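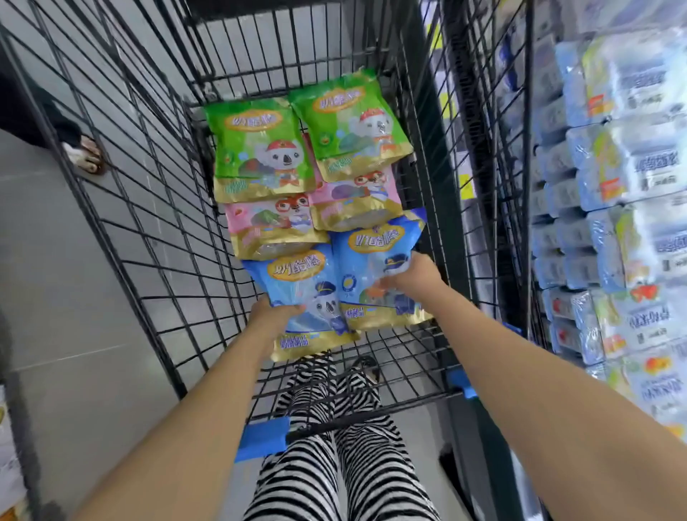
How many times does somebody have to do a job before a learning system can pick it up?

More than you'd hope, and the number depends on how much the job changes from one go to the next. For putting shopping into a trolley we started with 300 goes as our target. I now think that was on the low side, and I'll get to why.

Hello again from the Comance end of the building. I promised in the May newsletter that I'd say something about the shop recordings, and then I ran out of room, so you're getting it now (Jun 23, 2019, if you're filing these). The short version is that we're collecting examples of people doing ordinary shopping, seen from roughly where their own eyes would be, with both hands in view as much as possible. Wijaya looks after the recordings and Bisent is the part that learns from them. Damus is the old one, which some of you will remember from the tea towel business, and we're keeping it going for comparison.

I love the bag jobs best. Tins are easy, they sit where you put them. A foil pouch has opinions! The cheese stick bags are a good one — two green, two pink, two light blue, laid flat in rows so each pair overlaps the next like roof tiles, one hand holding the bottom edge of a blue bag while the other presses its neighbour down. I'd never have thought to write "press down" into a set of instructions for packing a trolley, but people do it all the time without noticing, and it's just the sort of thing we want Bisent to get from watching.

The labelling is slower. We mark where each hand starts to hold something and where it lets go, and we had a long argument over whether a hand resting on a bag counts as holding it. We've settled on three labels: hold, rest and push. It meant going back over 13 recordings that were already finished, which I was not thrilled about, and I still find the odd one where I'd change my mind between rest and push.

Now, why 300 looks low. Our first lot had far too many tidy rows in it. When you tell people they're being recorded they get terribly neat, and a system that has only seen neat trolleys hasn't seen much. So the next batch will have mixed shopping, half-full trolleys and things put in at daft angles — no coaching, no second tries. We're also adding four more kinds of packet, with net bags of onions top of my list.

If you've got old recordings sitting on the shared drive with no labels, please leave them where they are for now. I've got a list going and I'd rather move them all in one go.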